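Home | Kitchen | Laundry | Shed & Workshop | Ask a question

Divided boxes, drawer inserts and other storage advice I no longer believe

Every September I get a pile of messages asking which storage system to buy for the shed or the spare room. My answer is usually none of them, and people don't like it.
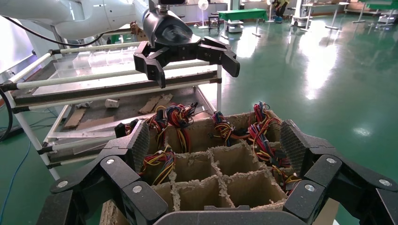

I have paid for most of the clever ones over the years, so I do know what I'm moaning about. The Lahtinen rail went up in my shed with great ceremony and came down two winters later. You hang little bins off it, the bins tip forward when they're full, and you end up on your knees looking for washers. A shelf would have done the job for a fraction of the price and I already had the shelf.

Wine boxes first. Any shop that sells wine will give you one with the dividers still in, and for long thin things it beats anything in a catalogue. Extension leads, phone cables, garden twine, rolled sandpaper, paintbrushes stood handle down. One thing per slot. The moment you put two sorts of cable in the same slot you have made a nest and you may as well use a carrier bag.

People tell me to coat the dividers with varnish or cover the top edges with tape so they last. I tried tape. It peeled, took a layer of card with it and left the edge worse than before. Card goes furry when you drag things in and out of it, and when it gets too bad you fetch another box. Keep it off a concrete floor though. A couple of bits of batten underneath will do.

Labels. I'm told I should own a label maker. I owned a Pundovar, and it ate tape at both ends of every label and then wanted a cartridge that nobody within driving distance stocked. Masking tape and a felt pen. Write what the thing plugs into, as "cable" tells you nothing at all. Put the label on the plug end and fold it over itself like a flag.

Winding leads. There's a good deal of mysticism about this, over and under and so on. For a heavy stage cable, fair enough. For a kettle lead, make a loose loop the length of your hand and put a bit of garden wire round the middle. Don't wind it tight round your elbow, and don't wrap it round the appliance while it's still warm. Rubber bands perish and stick, so I'd leave those in the kitchen.

Speaking of which, the kitchen drawer. Bamboo inserts look lovely in photographs of drawers with four spoons in. Mine had gaps at the side just wide enough to lose a skewer down, and crumbs got under it within a day. I now use old loaf tins. They go in the dishwasher and they don't pretend to fit.

Silica gel sachets - the ones out of shoe boxes - get recommended for tool chests by everybody. One sachet in a big steel chest in a damp shed does nothing that I could measure. Wipe your chisels with an oily rag and shut the lid.

Small screws. A Bedberg cabinet with all the tiny drawers was the one purchase I nearly defended. Then a drawer came right out in my hand and I spent an evening sorting countersunk from roundhead on a tea tray. Jam jars. You can see into them and the lids screw on. The old trick of nailing the lids under a shelf does work, but use two screws per lid, otherwise the lid spins with the jar and you stand there turning it like a fool.

Vacuum bags for bedding: fine for a month, and by spring they've quietly filled up with air again. An old suitcase holds a double duvet if you kneel on it.

Comments (3)

Eduardo Yap
Disagree about the label maker, mine has been going for years. Agree about bamboo.

Tzu-hsuan Fung
Do you get silverfish in the cardboard? We had them in a box of Christmas lights and I've been put off since. Went over to Kidlow tubs, which crack if you look at them.

Eduardo Yap
We had silverfish too, in the loft. Moving the boxes away from the outside wall seemed to help.

Older tips | Newer tips | Back to top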